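Visit to the Fildale hockey centre, open day

29/01/2018

My club plays indoor hockey in a small hall at Nirkum, so when I read that the new centre at Fildale would open its doors to visitors, I took the early bus. The trip is two hours and the last part is on a gravel road.

The tour started at the main pitch. It has a blue surface which must be watered before each match, and our guide let us walk on it in our socks. I was surprised how hard it is. The stand has 617 seats under a roof, and with the grass bank on the far side they hope to fit around 3000 people for the state finals in August.

After this we saw the goalkeepers' room, where the pads hang on long rails to dry, and the workshop for sticks. A man from Frei, the company which laid the surface, answered questions about the joins between the rolls. I asked too many, I think, but he was patient.

Lunch was in the clubroom upstairs. Visiting teams may use the kitchen there if they book it with the pitch, and the price is the same for juniors and seniors.
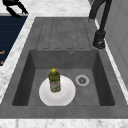 The afternoon match

At two o'clock the women of Fildale played a friendly against Cullcombe. Cullcombe scored first from a penalty corner — a low flick to the left of the keeper — and for a long time they defended very well. Fildale changed to a higher press after the break and the equaliser came from a lost ball at the halfway line. It finished 2–2, with both last goals in the final quarter.

From the bank you see the whole pitch, but the scoreboard is hard to read when the sun is low. Parking is free behind the netball courts. The bus back to Nirkum leaves from the front gate, not from the stop where you arrive, and I nearly missed it.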